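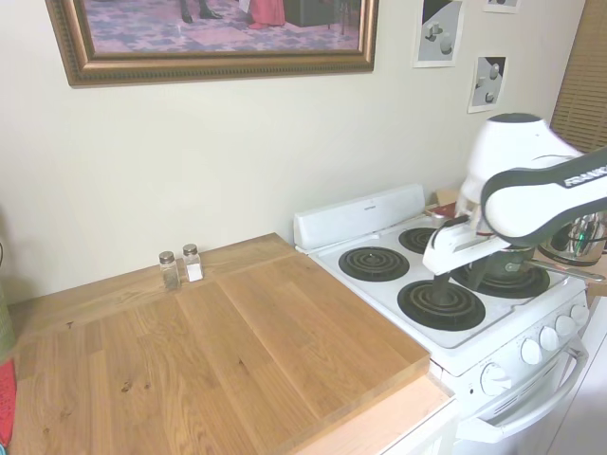

Hazem Benjelloun
Flindeck 共用キッチン 設備担当

チケット番号:313
件名:電気コンロ 左奥の小さいコイルが途中で冷める
機器:白い電気コンロ(コイル式、オーブン付き)
状態:部品待ち

症状
左奥のコイルが、使っている途中で温まらなくなる。つまみを入れた直後は普通に熱くなるが、しばらくすると鍋の中の沸騰が止まり、そのまま温度が下がっていく。つまみを一度切って入れ直すと戻ることもあれば、戻らないこともある。左手前と右側のコイル、オーブンには今のところ同じ症状なし。
最初の連絡は木曜の昼。Sidra Afridiさんが豆を煮ていて、見に行ったら湯が静かになっていたとのこと。つまみは中火の位置のままだった。

設置状況
コンロの左隣に大きな木の板を置いて作業台にしている。板はカウンターの上に載せてあるだけで、固定はしていない。板の奥、壁際に塩とこしょうの瓶。コンロの奥側は白い立ち上がりのパネルで、壁には額と小さい印刷物が貼ってある。作業中に板がコンロ側へずれると受け皿の点検がしにくくなるため、点検のときは先に板を左へ寄せること。

確認したこと
10:20 ブレーカー確認。落ちていない。ほかのコイルは正常に加熱。
10:30 左奥に水を入れた小鍋を置き、強で加熱。沸騰までは問題なし。
10:50 中に下げて継続。まだ問題なし。
11:02 沸騰が止まる。加熱開始から約32分。つまみには触っていない。
11:05 つまみを切って入れ直し。変化なし。
11:15 もう一度入れ直し。コイルの外側から赤くなり、復帰。
11:30 電源を落とし、冷めるまで放置。

冷めてからコイルを外した。差し込み式なので、手前を少し持ち上げてまっすぐ引けば抜ける。コイル側の端子は片方だけ黒ずんでいた。布で拭いても取れない。受け口の中は暗くて見えにくいが、黒ずんだ端子が入る側は金具が少し開いているように見えた。受け皿には吹きこぼれの跡があり、こちらは洗って戻した。
コイルを差し直すと、以前より奥まで入った感触があった。これで直ったかと思ったが、午後の試験で再発。差し込みの浅さだけが原因ではないらしい。

次に、保管棚にあった同じ径の予備コイル(Gaber製)に交換。端子の形は合う。取り付けて同じ条件で加熱したところ、やはり途中で止まった。コイル単体の不良とは考えにくい。残るのは受け口、配線、つまみの裏のスイッチ。裏のスイッチは本体を手前に出さないと見られないので、まだ開けていない。

当面の使い方
・左奥は使わない。つまみは切の位置のままにする。
・弱火で長く煮るものは左手前へ。火力の目盛りは左奥で使っていた位置よりかなり低めにする。
・受け皿を外した状態で加熱しない。
・焦げたにおいがしたら、つまみではなくブレーカーを先に切る。

部品
Gurnexに受け口を問い合わせ済み。本体が古く、純正はもう扱いがないが、寸法が合う汎用品なら取り寄せ可能との回答。受け口は固定金具付きで、配線側の継ぎ手も一緒に替えたほうがよいと言われた。金額は64ユーロ、納期は5営業日。型番を確定するため、端子の間隔を測って返信する必要がある。測定は明日の朝、誰もコンロを使わない時間に行う。

補足
蓋をした鍋で使うと症状が早く出る、という話が出ている。私の試験は蓋なしで行ったため、比較ができていない。蓋の有無で受け口の温度がどれだけ変わるのかは分からないが、鍋の底が大きいと熱が下にこもることは考えられる。同じように使った人は、鍋の大きさ、つまみの位置、止まるまでの時間をこのチケットに書いてほしい。

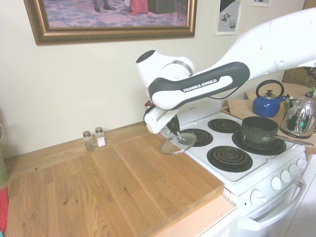
Salma Kabbaj
蓋の件を書いたのは私です。先週、左奥で米を炊いたときは、蓋をしてから二十分もしないうちに止まりました。鍋は底がコイルより一回り大きいもので、つまみは弱と中の間です。翌日、同じ鍋で蓋なしでスープを温めたときは最後まで止まりませんでした。ただ、スープは短い時間しか火にかけていないので、比較としては弱いと思います。
もう一点、止まる少し前に、コイルの下のほうから小さくジッという音がしました。吹きこぼれの音だと思って気にしていませんでした。受け皿を見ていないので、水が落ちていたかどうかは確認できていません。

Hazem Benjelloun
ありがとうございます。音の件は重要なので本文の症状欄に追記します。接触が悪いところで火花が出ている可能性があるため、左奥の再試験は中止します。蓋ありの比較も、受け口を替えてからにします。左奥のつまみには、切の位置でテープを貼りました。はがさないでください。

Wilson Henao
交換作業に入れます。以前、別のキッチンで同じ型の受け口を替えたことがあります。そのときは受け口より、つながっている線の被覆のほうが傷んでいました。硬くなって曲げると割れる状態だったので、線も端を切り詰めて新しい継ぎ手にしました。今回も先に線を見たいです。長さに余裕がない場合は、耐熱線を追加で注文することになります。
作業前に、コンロ上の鍋類と隣の木の板をどけておいてもらえると助かります。天板を持ち上げて支える必要があります。

Hazem Benjelloun
了解。端子の間隔を測るときに線の長さも見ておきます。板は食器棚の横に立てかけ、塩とこしょうは棚の上段に移します。作業中はコンロ全体のブレーカーを切るので、その間はオーブンも使えません。作業時間は部品が届いた日に、このチケットで連絡します。

Sidra Afridi
左手前で豆を煮てみました。低めの目盛りで最後まで問題なしです。予備のコイルは左奥に付いたままですか。それとも元のものに戻しましたか。

Hazem Benjelloun
予備を付けたままです。端子が黒ずんだ元のコイルは、新しい受け口を傷めるおそれがあるので使いません。袋に入れて「使用不可」と書き、保管棚の下段に置いてあります。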